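I started Vendside because I couldn't stop talking about American football, and my family had politely stopped listening. That was 14 years ago, when I was living in a rented room in Wimdale and staying up far too late for kick-offs.

It began as an email to a handful of mates after every round of games. They passed it on, people wrote back to argue (mostly about running backs), and by the second autumn I had 200 readers!
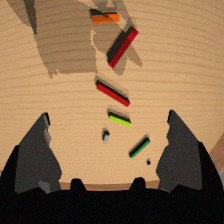 ## What we write about

College football, mainly, and the smaller conferences most of all. I spent a year in Toledo as a student and came home hooked on those chilly midweek games - half-empty stands, brass bands, somebody going for it on fourth and eight. We do previews, match reports and a long, grumpy column on kickers.
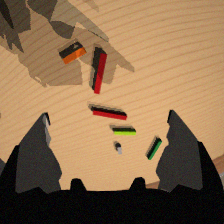 We also cover the British amateur game, which gets hardly any space elsewhere. The Pevel podcast grew out of that side of things and goes out once a month, or more often in the season if my voice holds up.
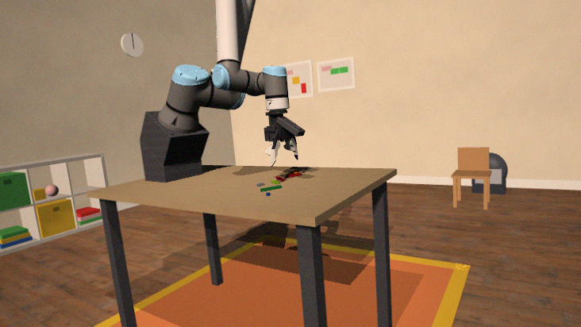

## Who reads us

Almost 3,000 of you now, from people who played the sport to people who only discovered it last winter and still aren't sure what a safety is. Ask away, we love those emails.
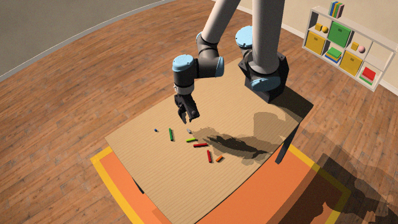 The site is free and I'd like to keep it that way. Around 300 readers chip in a little each season, and that pays for the hosting and the odd train fare to a game. If you fancy writing for us, send me a match report - any team, any level - before the end of June and I'll reply to every one.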